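Washing and wearing notes: seven months with the Teswood straight leg

05/03/2024

Readers who have followed the denim posts will know that I wear one pair at a time and write down what happens to it. The pair before this was from Plalent and wore through at the crotch before I had finished writing it up. I bought the Teswood straight leg in October, paid full price, and have worn it most days since.

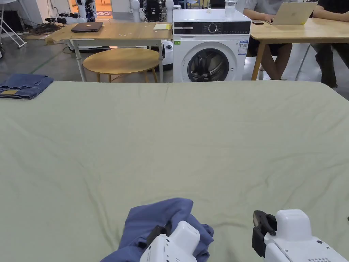
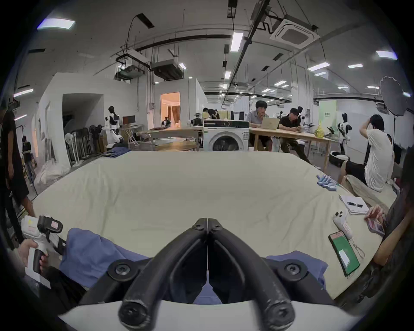
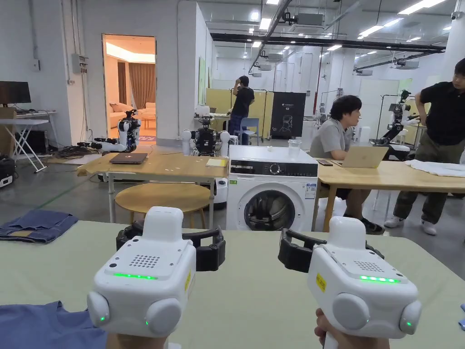
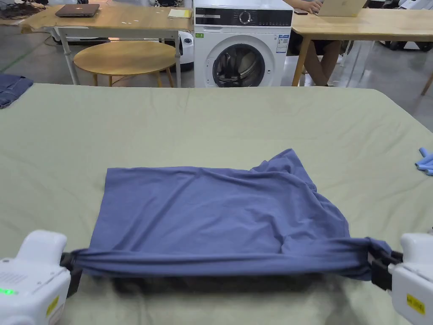
Teswood sells the straight leg in two cloths, and the difference matters more than the product page suggests. The cheaper one has a little stretch in the weft. The other is 100 per cent cotton, and that is the one I bought. All-cotton denim gives at the waist and seat during the day and recovers in the wash, so the fit on a Monday-fresh pair tells you little. Size for the second day of wear. A leather patch at the waistband, like the tan one on the folded blue jeans, is the part I check first on any new pair, as it shrinks at a different rate from the cloth behind it. If it has been stitched down tightly on all four sides it will pucker after a hot wash. Mine has puckered slightly at one corner after washing at 30.

Shrinkage. I measured the inseam before the first wash and after the third. It lost a shade under one size in length and then stopped. The waist came back to its original measurement each time and let out again by the evening. I would not tumble dry this cloth.

Colour. The indigo bleeds for the first few washes. I washed the jeans alone and inside out, with liquid detergent and no softener. There was some transfer to a pale canvas bag at hip height, which has not come out. Fading so far is limited to the thighs and the edge of the right pocket, where I keep my keys.

Seams. The inseam is a flat fell and has not moved. The hem is chain stitched, and one end has started to run - I have tied it off and will see how long that lasts. Belt loops are tacked at top and bottom only, where Onishi tucks them into the waistband. I prefer the Onishi method, but none of the Teswood loops has failed.

Pockets. The bags are a thin cotton twill. This is the weak point. The right one already has a small hole in the bottom corner, and I expect to replace both before the year is out. Leswood uses a heavier cloth here and charges less for the jeans, although the leg on theirs is too narrow for me.

Fly. 8 out of 10. Buttons, all firmly set, stiff for the first fortnight and fine after that.

I will keep wearing them and measure again when the pocket bags are done. If you have the stretch version and have kept any figures on the waist, please leave them underneath - I would like to compare recovery after washing.

7 comments

800 shares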